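跳至正文

首页 / 客房设备 / 加床 / Kutevura 折叠加床

# Kutevura 折叠加床

给小旅馆、民宿和家庭旅店用的单人加床。由 Pelletier 制作,配 Flureser 床垫。

页面更新:2026年5月29日

做过小旅馆的人大概都有一张讨厌的加床。客人傍晚打电话来,说孩子也一起来了,于是你去储藏间把那张床拖出来,轮子卡在地毯边上,一路响到走廊尽头,打开的时候弹簧先叫一声,客人的脸色也跟着变一下。第二天早上问睡得怎么样,对方很客气,说还行。

我们自己就是被这个“还行”逼出来的!Kutevura 最早的样子是我们拿一张旧行军床改的,改来改去,把床架换了,把折叠的位置挪了,把床垫整个推翻重来,最后留下的只有“能折起来”这一点。现在这张床我们自己回老家探亲的时候也睡,睡得挺沉。

下面把它的结构、尺寸上要注意的地方、用法、保养和常见问题都写在一页里,比较长,可以挑着看。

## 先说它是什么

Kutevura 是一张竖着收、横着睡的单人床。收起来的时候床头和床尾立在一起,床垫夹在中间,整张床像一本合上的厚书,靠四个角下面的轮子立在地上。打开的时候从中间放平,两侧的撑脚会自己落下来,不用弯腰去掰。

几项客人和店家问得最多的:

| 项目 | 说明 |
|---|---|
| 脚轮 | 4 个,靠床尾的一对带刹车 |
| 承重 | 最多 167 公斤 |
| 床架 | 钢管,哑光喷涂 |
| 床板 | 弧形木条,嵌在软质端套里 |
| 床垫 | Flureser 可拆洗床垫,随床附带 |
| 床架质保 | 2 年 |
| 售价 | 2,884 元,含床垫和防尘罩 |

承重写的是人躺在床中间、正常翻身的情况。小朋友在床上蹦是另一回事,我们拦不住,您的客人大概也拦不住,不过床架的焊点为此加厚过。

## 床架

很多折叠床的毛病出在中间那道折缝上。睡的人腰正好压在缝上面,底下有一根横管,床垫再软也挡不住那根管子。Kutevura 的折缝往床尾方向挪了一截,大致落在大腿下面,横管也压低了,和床垫之间留出一段悬空。第一次试睡的时候我们几个人轮流上去躺,躺完都在那里找横管在哪儿,找了半天,特别高兴。

床架的管子比常见的折叠床粗一号,推起来会觉得重。这一点我们犹豫过。轻当然好推,可是轻的床半夜翻身会跟着人走,尤其是木地板的房间,早上起来床已经斜了。现在的重量一个人推没有问题,上下楼梯就要两个人抬,请一定不要一个人扛。

撑脚的铰链是单独一个部件,用螺栓固定,坏了可以只换铰链。螺栓是普通的内六角,扳手装在随箱的小布袋里,布袋系在床尾内侧。用完请放回去,我们收到过很多封信,都是问扳手去哪儿了。
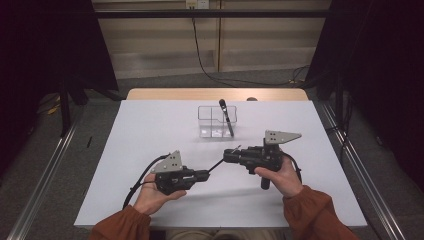 撑脚落地的声音也改过几轮。早期的那批落下来“当”的一下,楼下房间听得清清楚楚,晚上十点以后根本不敢开床。后来在脚底换了厚一点的胶垫,铰链里加了一片阻尼,落下来就变成闷闷的一声。老房子楼板薄的,地上再铺一块小地垫,会更安静。

喷涂目前有三种颜色:石灰白、深橄榄和炭黑。石灰白拍照好看,也最容易显出擦痕;炭黑最耐脏,但在小房间里会显得有点沉。橄榄色是我们偏心的那个,跟旧木头家具、格子毯子放在一起特别舒服,老式旅馆里那种有点褪色的墙纸也压得住。

## 床板和床垫

木条是弧形的,中间微微拱起,人躺上去会往下沉一点再托住。每根木条两头套着软套,插在床架的卡座里,可以单根抽出来换。靠肩膀位置的几根做得薄一些,侧睡的人肩膀能陷下去;腰下面的几根厚一些。抽出来清洁之后请按原来的位置装回去,木条背面印着小小的字母,从床头往床尾排。

床垫用的是 Flureser 的分层结构,下面一层偏硬,上面一层偏软,外面是带拉链的棉混纺套子。它比一般加床的床垫厚,所以折起来的时候中间会鼓,这很正常,合上以后扣好侧面的带子,放一晚就服帖了。

新床垫打开会有一点材料的气味。我们的建议是到货之后先敞开放着,窗户开一条缝,别急着当天晚上就给客人用。着急的话把外套拆下来洗一遍也有帮助。

关于软硬,来问的人很多,也最难回答。体重轻的人觉得它偏硬,体重大的人觉得刚好,习惯睡软床的客人会希望上面再加一层薄垫。我们自己的做法是在床上备一条叠好的薄褥子,客人想铺就铺。有的客人拿它盖腿,也挺好。

## 在 Gonbridge 用下来的情况

Gonbridge 是一家老路边旅馆,房间一字排开,门口停车,房间里原来的床都是固定在墙边的,剩下的空地很窄。他们把 Kutevura 用在家庭房里,前后换过几间,是我们收到反馈最多的一家。

那边给我们提的意见,有几条直接改进了产品。第一批床的防尘罩是从上往下套的,屋顶低的储藏间里举不起来,现在改成侧面开口,绕一圈再扣上。刹车踏板原来是灰色的,和地毯混在一起看不见,后来换成了红色。还有床尾那个把手,原来是一根横杆,客人会往上面挂湿毛巾,挂久了喷涂起泡,我们索性把它改成内凹的手扣,毛巾挂不住了,手伸进去抓着反而更顺。

他们还有一个我们没想到的用法:旺季的时候把床合着推到窗边,上面搭一块板子,铺桌布,当早餐台。我们不推荐这样用,合着的时候它是靠轮子立住的,放热水壶很危险。不过看到桌布铺得那么整齐,还是忍不住喜欢。

## 房间里放不放得下

买之前请先量房间,真的请先量。床打开之后的长宽都印在随箱图纸上,下单之前也可以来信索取,我们会把平面图发给您,打印出来按比例在房间图上摆一摆。

要量的地方有这么几处:

- 床打开后,至少一侧要能走人
- 卫生间的门往哪边开,会不会顶到床角
- 储藏间的门洞宽度,还有门槛的高度
- 走廊的转角。床合着的时候不长,但是有厚度,转急弯容易蹭墙
- 电梯,如果有的话

量门洞的时候别忘了门把手。有一家民宿门洞完全够宽,床卡在把手上,最后把门卸下来才推进去。

如果房间实在窄,可以把 Kutevura 横着放在主床的床尾。这样放的话主床上的客人晚上起来要绕一下,请在床脚边留一盏小夜灯。我们不建议把床顶在暖气片前面,床垫会被烤干,木条也容易变形。

## 开床和收床

整个过程一个人就能做,熟练以后比铺床单快得多。

**开床**

1. 把床推到位置,踩下床尾的两个红色刹车。
2. 解开侧面的带子,取下防尘罩。
3. 站在床的侧面,一只手扶住床头,另一只手按下中间的锁扣。
4. 顺着力往下放,撑脚会自己落下。
5. 在床中间用手掌压一下,听到锁扣“嗒”一声再铺床单。

**收床**

1. 枕头和被子全部拿走。床单可以留着,被子不行。
2. 拉起中间的提环,床头床尾会一起往上走。
3. 合到底,扣好带子。
4. 松开刹车,推走。

开床的时候请让小朋友站远一点。锁扣有防夹的设计,手指伸不进去,但是床放下来的那一下速度不算慢。

头几次收床可能会觉得紧,尤其是冬天。中间提环往上拉的时候,膝盖轻轻顶一下床尾会省力很多,习惯以后就会成为下意识的动作。

## 床品搭配

普通单人床笠就能用,深一点的更好,浅口的床笠在折叠之后容易从角上滑脱。我们试过很多种四角带松紧的,松紧绕一整圈的那种最牢。

颜色随您喜欢!加床常常被当作将就的东西,床单也拿旧的凑合,睡在上面的往往又是家里最小的孩子或者最好说话的那位亲戚。给加床配一套和主床一样的床品,枕头也给一样的,客人一进门就能感觉到。Gonbridge 的家庭房里加床铺的是和主床同款的条纹床单,床尾叠一条小毯子,小朋友进门就认领了,根本不想睡大床。

床头没有设计床头板,靠着看书会滑。可以把床推到墙边,背后垫一个方枕。也有店家自己在墙上挂一排软包,效果很好,只是要留意高度,别让床头的管子顶到。

## 保养

日常基本不用管,用软布擦一擦就行。下面写得细一点,给愿意好好养它的人。

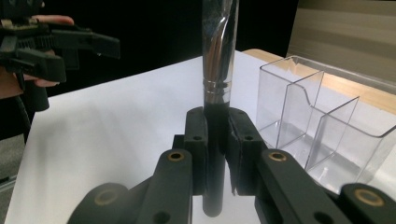

铰链和卡座里最容易积灰,棉絮、头发、小饼干屑都会往里跑,时间长了开合就会发涩。每个季度把床立起来,锁扣朝上,从上往下清一遍。吸尘器的扁嘴伸得进大缝,伸不进铰链的夹层,那里得用刷子。画刷就很好用,像图上这把,黑色圆柄,银色金属箍,深色刷毛外面套着一层透明塑料套的,清洁完把刷毛上的灰抖掉,再套上套子收进布袋,不会蹭脏里面的扳手。刷子专门留给床用,别和刷漆的混在一起。刷完之后在轴上点一滴缝纫机油,开合几次,把溢出来的油擦掉,免得沾到床单上。

床架擦洗用温水加一点中性洗涤剂,拧干了擦。钢丝球、去污粉、含酒精的喷雾都会伤到哑光喷涂,留下一块一块发亮的印子,补不回来。碰掉漆的地方可以用补漆笔点一下,三种颜色都有,写信给我们,随信寄一支,不收钱。

床垫外套可以机洗,水温别高,脱水开低速。晾的时候把拉链拉开摊平。请不要烘干,外套会缩,缩了以后再想套回去就是一场搏斗。内芯不能水洗,沾了果汁或者别的什么,用湿布一点一点吸,然后立起来风干。每隔一段时间把床垫头尾调换,正反面不要翻,软的那层始终朝上。

木条怕潮。海边、湖边的店,梅雨天里最好隔几天把床打开透一透气。储藏间靠外墙的话,在床和墙之间留出一拳宽的空隙。

轮子上缠头发是所有带轮子的家具的共同命运。把床侧放在毯子上,用小剪刀沿轮轴剪开,再用镊子挑出来。轮子本身可以拔下换新,稍微用力往外拉就行,不需要工具。

## 存放

合着的床请放在平地上,踩住刹车。长时间不用的话,把侧面的带子放松一格,让床垫有一点余地。防尘罩底部是敞开的,能透气,请不要再套一层塑料袋。

几张床并排放的时候,锁扣朝同一个方向,拿的时候不会互相钩住。上面不要堆东西。我们知道储藏间里永远缺地方,备用枕头放上去完全可以理解,行李箱就算了吧。

## 常见问题

**成年人可以连着睡好几晚吗?**

可以。我们自己连着睡过很多晚。要是店里有客人长住,还是建议安排固定的床,毕竟折叠床的宽度有限,翻身的余地小一些。

**两个小朋友能睡一张吗?**

很小的孩子,一头一个,勉强可以。承重不是问题,宽度是问题,半夜总会有一个掉下来。

**有没有护栏?**

有,单独订购,插在床架侧面的孔里,高度可以调。护栏适合已经会自己上下床的孩子。婴儿请使用专门的婴儿床。

**客人自己能不能开床?**

能,但我们建议由店里的人来开。如果只能让客人自己来,请把床垫侧袋里的那张说明卡放在枕头上。卡片上全是图,没有字,哪国的客人都看得懂。

**床放下来以后有一点晃怎么办?**

先看地面平不平,老房子的地板常常有坡。撑脚底下的胶垫可以拧,逆时针拧出来会变高。调平以后还晃,检查铰链上的螺栓,拧紧到拧不动为止,别用加长杆。

**有声音怎么办?**

多半是木条的端套干了。抽出来,用湿布擦一下端套,再装回去。如果是金属的吱吱声,就在铰链上点油。

**能不能只买床架,自己配床垫?**

可以,来信说明就好。要提醒的是太厚的床垫会让锁扣合不上,太薄的会让人感觉到木条。自配床垫之前请先问我们要厚度范围。

**深橄榄色什么时候有货?**

下一批喷涂安排在 7 月。石灰白和炭黑现在都有。

**旧床能折价吗?**

目前没有这项服务。旧床架是钢管,可以送去当地的金属回收站。

## 配件

以下配件单独订购,和床一起发货:

- 单侧护栏,插入式
- 替换脚轮,带刹车和不带刹车两种
- Flureser 备用床垫外套,拉链款
- 木条整套,按字母编号
- 侧开口防尘罩,灰色或米色
- 内六角扳手和布袋(弄丢了扳手的话,请不要不好意思,直接来信)

我们还在试做一种床边小托盘,能夹在床架侧面放眼镜、水杯和手机。加床旁边往往没有床头柜,客人只好把东西搁在地上,早上一脚踩上去。托盘目前的夹子夹得够牢,但会在喷涂上留下印子,等这个问题解决了再上架。如果您愿意帮忙试用,写信的时候提一句,附上房间的照片更好。

## 送货与安装

床是装好的,拆开纸箱就能推走。箱子里另有护角和几条捆扎带,拆箱的时候从侧面划,刀刃别太深,床垫就贴在纸板后面。纸箱很结实,搬家或者退换的时候还用得上,有地方就留着。

送货送到一楼门口。需要上楼的请提前告诉我们楼梯的宽度和转弯的情况,我们会联系当地的搬运师傅,费用由师傅报价。

收到以后请当着送货的人打开看一眼,重点看四个角和床尾的手扣。运输造成的磕碰,拍照发来就能处理。

## 质保

床架和铰链自收货之日起质保 2 年。床垫、外套、脚轮属于消耗件,正常磨损不在质保范围内,但有制作上的问题照样管。保留订单号就行,不需要原包装。

质保期过了也欢迎来信。零件我们一直备着,旧型号的铰链和新型号通用,早期那批用横杆把手的床也可以改装成手扣,改装件附安装图。

## 订购

请写明数量、颜色、是否需要护栏,以及收货地址。一次订购多张的店家,可以分批送货,先要一张回去睡几晚再决定也完全没问题,我们很乐意听您睡过之后的意见,好的坏的都想听。

Pelletier 的工作间里常年摆着一张打开的 Kutevura,路过可以进来躺一躺。来之前打个电话,午饭时间它多半有人占着。

返回:客房设备 | 加床 | 配件与替换件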